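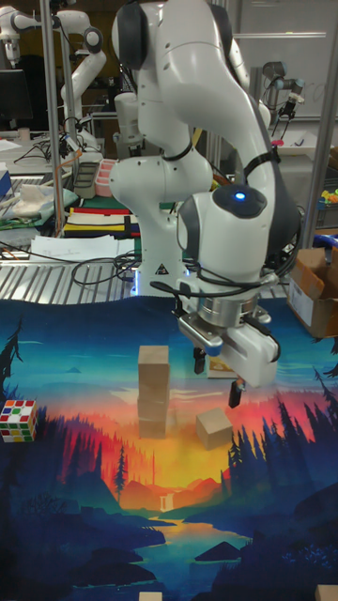 On Keeping a Paper Notebook Again

2 Mar 2020

I gave up on paper in my twenties, the way a lot of people did, and I was a bit smug about it too. Everything went into the phone: grocery lists, birthdays, the name of the paint in the hallway, the thing the plumber told me to remember about the shutoff valve. I had an app for lists and another app for longer notes, and then a third one called Vollora that was supposed to pull the other two together. Last August I looked in there for the hallway paint and found 300 notes, most of them with no title, and a good many that just said "ask about this." Ask whom? About what? I never did find the paint.

So I went down to Stevesance, the little stationery shop next to the shoe repair place, and bought a notebook. It's a plain one with a green cover and ruled pages, and it cost 9 dollars, which I grumbled over at the register and have not grumbled over since. (The paint, by the way, I ended up matching by carrying in a chip of it from behind the radiator. It's close enough if you don't stand there with a flashlight.)

I want to tell you how I use it, because a couple of you wrote to me after my last post and wanted to know whether I was doing one of those systems with the colored dots and the index at the front. I'm not! I did try. I spent a whole evening drawing little boxes for the month ahead and then I was so proud of the page that I didn't want to spoil it by writing in it. After that I just opened to the next clean sheet and started with whatever was on my mind, and that has been the system ever since. I put the date in the corner when I remember. When a page is full I turn it.

What goes in there is a terrible mix. There's a soup I made up from half a cabbage and the end of a ham, with a note to use less pepper next time. There are measurements for the bathroom window, written sideways. There's a long grumpy page about the parking at the dentist. I copied out a poem I heard on the radio, or as much of it as I could catch while driving and then recite to myself until I got to the driveway, so I expect a few of the lines are mine by now and the poet would be within her rights to complain.

My mother kept a notebook like that in the kitchen drawer, under the dish towels. I hadn't thought of it in years until I started mine, and then one night I was looking for a pen and it came back to me so clearly — the cover gone soft at the corners, the rubber band around it, the grease spot on the page with the Christmas cookies. She wrote down what she paid for things. She wrote down the weather, too, and hardly ever how she felt about anything, but I can tell from the handwriting when she was tired. I have the one from the year 2000 on my shelf now, and it's mostly seed orders and phone numbers, and I wouldn't trade it.

As for pens, I've become fussy. The ones from the bank skip. I had a nice rolling one that bled through so badly I could only use one side of the paper, and I'm too thrifty for that. At the moment I'm using a Ferkach with a fine tip, black, that came in a pack of 11 (who decides on 11?), and it's been very good apart from one that leaked in my coat. If you write small, get the fine. If you write big and loopy like my sister, you'll probably want the medium.

I still use the phone, of course. It wakes me up and it tells me when the bus is coming, and appointments stay in there where they can buzz at me. But I've noticed that if I write a thing down by hand I mostly don't have to look it up afterward. I got all the way around the grocery store last week with the list sitting at home on the counter and only forgot the vinegar. With the phone I used to check the list in every aisle and still come home without milk.

The green notebook is down to its last dozen pages, so I'll be going back to Stevesance soon. They carry another kind, Ntuli, with a cloth cover and a ribbon, and I've picked it up and put it down twice now. The paper is lovely. It also costs a good deal more, and I worry I'd go all careful with it again, like I did with the little boxes. I may get one for my sister's birthday and stay with the green for myself. If any of you have used the cloth ones, let me know how the ribbon holds up, and whether the thing lies flat on a kitchen table when you're only a few pages in.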